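Bench notebook - desk bins, lids and liners
January 2024

Carrying on from the October page, which I can't read half of. Subject is still the little tabletop bin for offcuts, labels, backing paper etc. Cream plastic, flip-top lid. Want to settle whether we go with this shape for all the benches or go back to the open tubs.

Cleared the white table, put it out on its own to have a proper look at it. 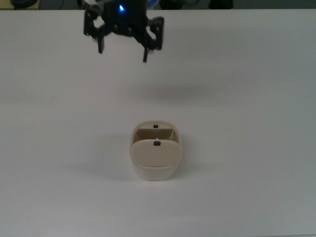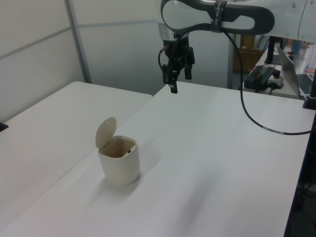
Cream on white, not much contrast. Bear in mind for the Nodell room, where all the tops are white as well.

Size and shape

Rounded corners all the way round, good, the old square tubs collected fluff in the corners and you had to go in with a brush. Tapers a bit to the base. Worried about it tipping with the lid back but haven't tried it loaded yet. Try it with a day's worth of backing paper first, then with something heavy in the bottom (the bag of odd washers will do).

Footprint is fine for the small benches. On the Prillach bench it'd have to go at the back left or it will be in the way of the cutting mat.

Lid

This is the bit I care about. The old tubs got coffee in them, and tape ends blew out every time the door went. So a lid yes, but a lid people will leave open is just a tub with a flap on it.

Small dark catch on the inner rim. Catches like that fill up with label glue sooner or later, so clean it weekly and write on here if it starts sticking. Do NOT use the solvent wipes on it, see what happened to the Hofstetter drawer fronts. Warm water and a drop of washing up liquid, then dry it off.

Things to check on the lid:
- opens one handed with gloves on, both pairs, thin and thick
- stays back on its own when it's knocked
- shuts without having to press the corners
- no pinching, esp. at the hinge side
- what it does when the bin's overfull, does it pop or just sit proud

Liners

Prasteo do a roll that might fit, 73 on a roll, order code ends 614. Asked for a sample, no reply so far. Would rather have no liner at all tbh, the inside is plain enough to wipe out, but the label backing is slippy and goes everywhere when you tip it. Maybe a liner for the label bench only.

If we do line them: fold the bag over the rim and see if the lid still closes. I suspect the fold will foul the catch. Could trim the bag at that side - fiddly, people won't bother.

Emptying

End of each day, into the big paper sack by the sink, not the general waste. Blades NEVER in here, they go in the sharps tin. Put a sticker on the front saying so, front not lid, beacuse the lid is up half the time and then you can't read it.

How many

12 if every bench gets one, plus a spare for the packing end. Would sooner start with a couple and leave them out for a month. Last time we bought the lot at once and the old tubs are still in the cupboard.

To do
- tip test, empty and loaded
- glove test
- chase Prasteo re sample
- sticker (ask for the big yellow ones, not the smal ones)
- find out if the same bin comes in a darker colour, grey would do
- move the old tubs out of the cupboard, offer them to Nodell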